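**Speaker notes - Clovum supplier briefing, Drarkitton plant**
Speaker: Atieno Mohamedi, Manufacturing Programs

**Opening (2 min)**

Acknowledge plant management and the supplier delegates. The session covers the scheduled pause on the Aasen sedan line and the return to rate in December. Questions are to be held until the end.

**Slide 2 - Where the program stands**

- 2,878 Aasen vehicles were completed in the first half, against a higher published target. State the figure plainly and move on.
- The shortfall sits largely in door fit and battery tray sealing. Paint and final trim met their hourly rates.
- Orders for the Wanau utility are unaffected - it is built on a separate line.

**Slide 3 - The pause**

- Body and general assembly will stop together. Stamping continues in order to build panel stock.
- Up to 328 employees will be rostered to training or maintenance duties at ordinary pay. Do not speculate on overtime after restart.
- Suppliers should hold shipments of seats and wiring looms until they receive a revised delivery schedule. Tyres and glass continue as normal.

**Slide 4 - Work in body assembly**

Pause here for the programme of fixture changes. Refer technical questions on sequencing to the line engineers in the second session.

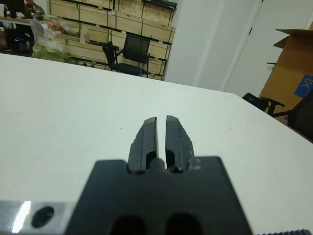 *Slide 4: Two-finger gripper, open slightly, over a white tabletop.*

**Slide 5 - Restart**

- The first 100 bodies will be measured in full before general assembly is released to rate.
- Payment terms are unchanged. Invoices for goods already received will be honoured on their original dates.
- If asked about a second pause: none is planned at present.

**Close**

Thank delegates. Afternoon session resumes at 1:30 pm in the training centre.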